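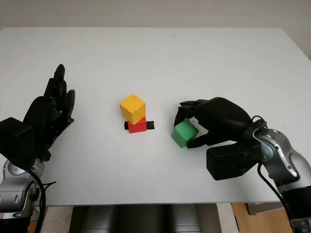 About Dreverell

We're a small robotics group in Darkeck. Six people, one long white table, lots of blocks. We started out sharing space with a machine shop and moved to our own rooms one April. Still unpacking.

What we work on

Teaching two-armed robots to do jobs in the right order. Red on the tape, yellow on red, green last. Sounds like nothing - it isn't. Get the first block a bit off and everything after it pays for it. So our method (we call it Prothero) doesn't learn the stack as one long motion. It learns each placement as its own short skill, then a second model picks which skill comes next from what the cameras see right now.

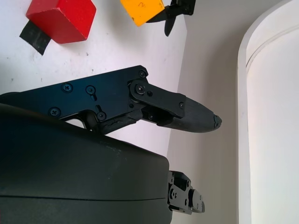

We train on demos from human operators, head view and wrist views together. The current set is 507 demos, all three-cube stacks. Of those, 142 were recorded with the start positions deliberately messed up, and those turned out to be worth more then the rest. Taking the wrist views out hurt most on the last block. Full writeup coming, Haf is on it.

Where we are

Best result so far is 85 percent of full stacks on block positions the model hasn't seen. Most misses are on green. We're also looking at whether a skill learned with one kind of hand carries over to another - early days, numbers are noisy, ask us in a few months. 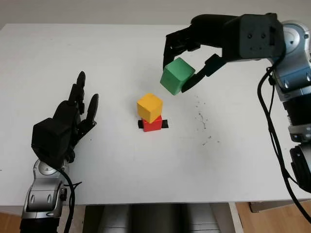

Green cube in the gripper, yellow and red already stacked.

Who we are

Liesbeth Bakker - founder, learning methods
Wim Bakker - hardware, cables, all the screws
Gwenllian Morris - operator training and data
Haf Sayce - evaluation, papers
Morfudd Foulkes - software, and the person who anwsers email

Plus one student from Trurbridge, different one each term.

Visits

Mornings are best, the arms are usually busy after lunch. Write first please, the door buzzer doesn't work. Code and data requests go to Morfudd.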